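De : l'atelier de Tellotdale
À : liste manip-bimanuelle
Date : 8 décembre 2025
Objet : Re: [manip-bimanuelle] Combien de démonstrations par tâche, et lesquelles jeter ?

Bonjour la liste,

Je réponds dans le texte, à l'ancienne. Les allergiques à la citation peuvent sauter directement à la fin, où il y a une question de ma part.

> Nous démarrons à Bralldale une collecte à deux bras, téléopérée,
> pour apprendre une politique par imitation. Le budget nous
> permet 800 épisodes. Vaut-il mieux tout mettre sur une seule
> tâche ou répartir ?

Ça dépend de ce que vous appelez une tâche. Chez nous, au printemps, « poser l'objet sur le support » comptait pour une tâche. En avril, en relisant les enregistrements, nous en avons trouvé quatre : ceux qui prennent à droite et passent à gauche, ceux qui font l'inverse, ceux qui prennent des deux côtés à la fois, et un opérateur qui poussait l'objet jusqu'au bord de la table pour le cueillir au vol. Le modèle a fait la moyenne de tout ce monde avec beaucoup de conscience professionnelle. Il s'arrêtait au-dessus de l'objet, les deux pinces ouvertes, et il hésitait. J'ai des collègues comme ça.

Donc, avec 800 épisodes : choisissez deux tâches, pas plus, et écrivez pour chacune une consigne d'une demi-page. Quelle main commence, où se fait le passage, dans quelle position l'épisode se termine. Faites-la lire à quelqu'un qui n'a jamais touché aux bras. S'il pose une question, la consigne n'est pas finie.

> Faut-il garder les épisodes ratés ? Les avis que j'ai lus se
> contredisent.

Le mien va se contredire tout seul, ça fera gagner du temps.

Nous avions 500 épisodes sur la reprise à deux mains de pièces longues et minces. Après tri, il en restait 399. Dans ce qui est parti, il y avait de vrais ratés (pièce par terre, bras en butée, opérateur qui éternue), mais aussi un bon paquet d'épisodes simplement laids : une prise de travers, on relâche, on reprend, on finit proprement. Je les avais jetés par coquetterie. La politique entraînée sur les 399 était très élégante tant que tout allait bien, et parfaitement démunie dès que la pièce glissait un peu dans les doigts, vu qu'elle n'avait jamais rencontré ce malheur dans ses lectures.

J'ai remis les laids. Les vrais ratés sont dans un dossier à part, avec une étiquette. Je compte m'en servir un jour, comme tout le monde compte se servir un jour de son dossier à part.

> Question bête : est-ce que vous débarrassez la table entre
> les épisodes, ou est-ce que vous laissez des objets qui n'ont
> rien à voir ?

Question pas bête du tout, et celle qui nous a coûté le plus cher. La première série a été faite sur une table impeccable. Résultat, le jour de la démonstration, quelqu'un a posé ses clés dans un coin et le bras gauche est parti vers les clés.

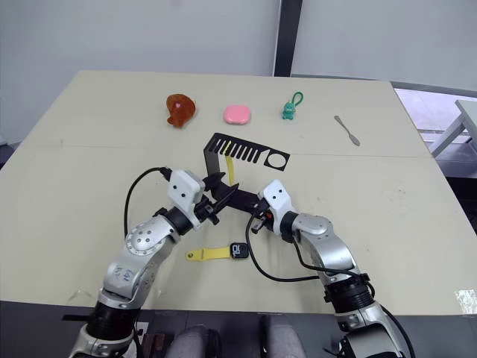 Depuis, nous avons une règle écrite. Avant chaque série, l'opérateur place des objets étrangers à la tâche, de formes et de couleurs différentes, et il les change de place à la série suivante. Du mou, du brillant, du plat, du qui ressemble vaguement à la pièce. On en met au fond et on en met aussi près de la zone de travail, sinon le modèle apprend que tout ce qui est au fond est à ignorer, et il a l'air très intelligent jusqu'au moment où on range la pièce au fond.

Deux mises en garde là-dessus. D'abord, les opérateurs ont des goûts. Laissés libres, ils reprennent toujours les mêmes objets et les alignent comme dans une vitrine. Nous tirons maintenant les placements au sort avec un petit script, et les gens râlent, et c'est bon signe. Ensuite, notez les objets présents dans les métadonnées de l'épisode. Je l'ai fait trop tard et j'ai passé une semaine à regarder des vidéos pour retrouver lesquelles contenaient quoi. Je ne souhaite ça à personne, même à Bralldale.

> Dernier point, les pièces noires. Nos caméras de poignet n'y
> voient presque rien quand les doigts de la pince sont noirs
> eux aussi.

Bienvenue au club. Nous avons fait le tour des solutions raisonnables, puis des autres :

- Éclairage plus fort : on gagne un peu de relief sur la pièce et on récolte un beau reflet sur le plateau, que le modèle prend ensuite pour un repère. Il a fallu incliner les lampes.
- Ruban clair sur les doigts : très bien, jusqu'à ce qu'il se décolle en pleine série. Le jeu de données comporte alors deux robots différents sans que personne l'ait décidé.
- S'appuyer davantage sur la caméra de tête au moment où les deux pinces se rejoignent. C'est ce que nous faisons maintenant. Au plus serré du passage, les vues de poignet ne montrent de toute façon que du noir sur du noir.

Le collègue de Thongdee qui avait écrit ici sur le sujet conseillait de ralentir l'opérateur pendant le passage. J'ai essayé. Les épisodes sont plus lisibles mais ils s'allongent, jusqu'à 2 minutes pour un geste qui en demande bien moins, et la politique hérite de cette sage lenteur. Je préfère un arrêt court et franc, les deux pinces fermées sur la pièce, avant que la première lâche. Ça fait un point commun à tous les épisodes, et pour découper après coup c'est très confortable.

Un détail qui ne figurait pas dans votre message : attention aux câbles des pinces. Laissez-leur du mou, mais filmez-les comme ils seront en service. Nous avions refait tout le cheminement entre deux campagnes, proprement, avec des colliers. Les performances ont baissé. Nous avons enlevé les colliers.

Et ma question, puisque j'ai été patient. Ceux qui utilisent Elness pour l'annotation : comment faites-vous pour marquer l'instant du passage de main quand les deux pinces tiennent la pièce en même temps ? L'outil veut un seul « porteur » par segment. Pour l'instant nous trichons avec un segment intermédiaire nommé « les_deux », que l'export transforme en « inconnu » une fois sur deux, selon une logique qui m'échappe. Si quelqu'un a un réglage, un correctif ou seulement une parole de réconfort, je prends.

Notre modèle de consigne est disponible sur demande, en dehors de la liste. Il est en français, avec des fautes.

Bon courage pour vos 800.

-- 
Atelier manipulation, Tellotdale
Merci de répondre sous la citation - oui, même depuis un téléphone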